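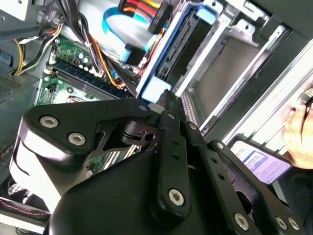
The gripper lost its hold again, and this time I have a log to go with it, so I'm writing it up before I forget the order of things.

The job is pulling drive carriers out of old desktop cases. We started it at Butelholm in the winter. The arm reaches into the open case, finds the plastic tab on the carrier, squeezes, and pulls. Boards and cables stay where they are until a person gets to them. On a good day it is dull work to watch.

On 20th March it pulled at a carrier that didn't want to come. The grip force read normal, then dropped to nothing, and the arm went on with the move as if it was still holding something. The controller is supposed to stop when the force goes to zero in the middle of a pull. It didn't. The arm swung back with the fingers closed on nothing and caught a power cable on the way out, and it dragged the case 70 millimeters across the bench before Lucía Salcedo hit the stop.

Nobody was hurt. She'd had a hand on the case a minute earlier to steady it -- we all do that, and we shouldn't.

I went through the log that evening. The stop check runs every 800 milliseconds. I had assumed it ran with the force reading, which is much faster. The whole slip and swing took 540, so it fit between two checks. The fault code, 3148, did come up, but only after the arm was already back at its rest position. I'd seen that code twice before and put it down to a loose connector.

Patricio Aguirre wrote the original pull routine and I asked him about the interval. He said he set it long during early testing because the force sensor was noisy and kept tripping the stop. He meant to shorten it once the sensor was changed. The sensor got changed. The interval stayed.

So far I have moved the check into the force loop, cut the pull speed in half, and put the case in a clamp. Hands stay off the metal while the arm is powered, mine included. The slower speed is annoying and I'll probably leave it anyway.

I still don't know why the fingers slipped. The pads may be worn, or the tab may give a little under the squeeze. I ordered new pads from Zomden and they should be here in April. Until then we're pulling the stiff ones by hand with the arm switched off.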